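4. Garnir le plateau à sachets

Le dépliant Ellov promet un rangement « impeccable en un geste ». Comptez plutôt plusieurs minutes la première fois, et ne croyez pas trop au chiffre de 40 sachets par compartiment : il suppose des sachets bien plats.

1. Videz le plateau et essuyez le fond. Le métal marque.
2. Posez-le sur une table dégagée, à portée des deux mains.
3. Triez les sachets par sorte avant d'en ranger un seul.
4. Dressez les sachets à rayures brunes sur la tranche, serrés les uns contre les autres, dans le compartiment avant gauche.

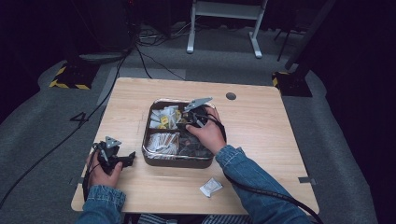 5. Passez ensuite aux sachets noirs et gris, à droite.
6. Les blancs et crème vont derrière, à gauche, en vrac. On peut les aligner, mais je doute que cela tienne au-delà du premier service.

Note : le séparateur vendu en option (réf. 322) est censé empêcher les rangées de s'affaisser. Lâm Văn l'a essayé chez Shahbazi tout le mois d'octobre sans voir de différence. Une rangée bien remplie se tient seule.

Attention : ne forcez pas le dernier sachet. Un coin plié finit par se déchirer et la poudre se glisse partout.

7. Remettez dans leur boîte les sachets en trop. Complétez une rangée dès qu'elle commence à pencher.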